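Saturday, February 15, 2020
Drokis bench, fridge task, day three of teleop
Present: me, Noémi, Adelino until lunch. Vilmos on the phone, unfortunately.

Started at the fridge with the same plan as yesterday: open hand goes in over the shelf, comes down on the fruit, closes, lifts, comes out. A toddler does this without a data sheet. I have been at it for three days with a glove on and a knee mat from the garden shed, and my respect for toddlers is now considerable.

Glove calibration first. The index finger still reads as slightly bent when mine is dead straight. Noémi says this is the glove. Adelino says this is my finger. Did the flat-palm-on-table routine twice, saved the second one as the default, and wrote the old offsets on the tape on the side of the monitor in case we want them back. Please don't peel off the tape. Whoever peeled off the last tape knows who they are.

Latency looked better than Friday's after Ildikó moved the hand traffic to its own port. I can now tell when a miss is my own fault, and I'm not sure I wanted that feature.

Morning block. I drove, Noémi called start and stop and did the keeping or binning. Rules as agreed with Vilmos:

- start from the parked pose, hand open, no drifting in from wherever the last one ended
- one approach per episode; if you back out and try again, bin it
- no resting the wrist on the shelf lip, even if your shoulder hurts
- fruit comes out and goes to the counter, hand opens, arm parks, stop

The "one approach" rule is the one that kills us. Left to myself I go in, hover, have a think, wiggle, and then commit. All that hovering gets learned. The policy from the August set was a masterpiece of this: it would arrive over the cup and dither for ages like somebody choosing a greeting card. Aranka watched it once and asked if it was praying. So now we go in with the fingers together, no spreading until we're past the lip, and if I feel a wiggle coming I call it myself and we start over.

Fingers together going in was Noémi's idea and it is a good one. With them spread I kept catching the little finger on whatever else was on the shelf. With them together the hand is a sort of paddle and you only have to think about one edge of it. The thumb is still its own country.
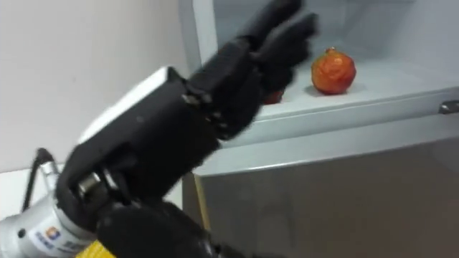
The other thing that changed today is the height. I had been coming in low, with some idea of scooping, and from low down you can't see past your own knuckles in the head view. Coming in high costs a bit more shoulder travel, and there's a moment where the elbow wants to swing out toward the wall, but then you drop onto the fruit from above and the thumb has room to come around. Adelino tried both ways back to back and went quiet, and from him that counts as a result.

Elbow: I put a soft limit on it in the retargeting so it stops before the wall does the stopping for us. It feels like pushing against a pillow. If you are driving and the arm seems to be sulking, that's the limit. Don't push harder. Relax, bring your own elbow in, and go again.

Counter at the end of the morning said 66 kept. That puts the fridge set at 656 total, against the 1775 Vilmos promised Prallorcombe in an email that none of us saw until Thursday. He called at noon to ask how it was going. I told him the number. He asked if we could "just go faster." I held the phone up to the arm so he could ask it directly.

Lunch. Adelino left for Genville with the spare wrist cable and what I hope was his own coat.

Afternoon was supposed to be hand guiding. The thinking from Monday's meeting was that the reach is easy to show by taking hold of the arm and walking it through, and only the grasp needs the glove. So: arm in free mode, me pushing it around by the forearm, Noémi closing the hand from the keyboard when I said "now."

Notes on hand guiding, in no order:

The reach really is nicer. Smooth, no hovering, and my shoulder stopped complaining. I got the path right on the second try.

The trouble is that I'm standing in it. Played back from the head camera, half of every recording is my sleeve. If we train on that we'll get a robot that can take fruit out of a refrigerator provided somebody in a green sweater is leaning across it. We could record the joint path only and replay it without me there to get clean video. Noémi tested this on a few of them and the replay works, as long as the fruit is put back in exactly the same place. It isn't put back in exactly the same place. I'm the one putting it back.

"Now" is a terrible word. By the time I've said it and she's pressed the key, the moment has passed. We tried a countdown, then a nod, then a foot pedal from the Szabó box, and the pedal is the winner. It does mean I'm standing on one leg.

The wrist sags a little in free mode. I think the payload setting is still the one for the old gripper and nobody updated it when the hand went on. Ildikó has the figure for the hand; I've left her a note. Until that's fixed I wouldn't trust any guided path for the last bit before contact.

So my vote, for what it's worth on a weekend: teleop for the whole episode, keep coming in high, and use the guided paths only to seed the parked pose and the first part of the reach. Noémi agrees, though she also wants it written down that her keep rate is better than mine. Fine. It is written down.

Late block, Noémi driving, me calling. She got 11 good ones in a row before one where the fruit turned under the fingers and she went back for it. She kept a straight face and said "that was one approach, in two parts." Binned.

She closes slower than I do and lets the fingers settle before lifting. I lift as soon as anything feels like contact, except that nothing feels like contact, because the glove has no feedback and I'm going by eye and optimism. Going to copy her on Monday. We should probably agree on one style before Aranka starts driving too, or the policy will have to pick a favorite.

To do:

- payload setting for the hand (Ildikó)
- index finger offset, check again with somebody else's finger
- put a mark on the floor for the driver's chair, mine creeps
- pedal cable is a trip hazard, tape it down, with different tape from the monitor tape
- move the fruit around more between episodes; we're both putting it back where we like it
- somebody talk to Vilmos about 1775

Arm parked, hand open, glove on the charger. Fridge door closed, checked it twice.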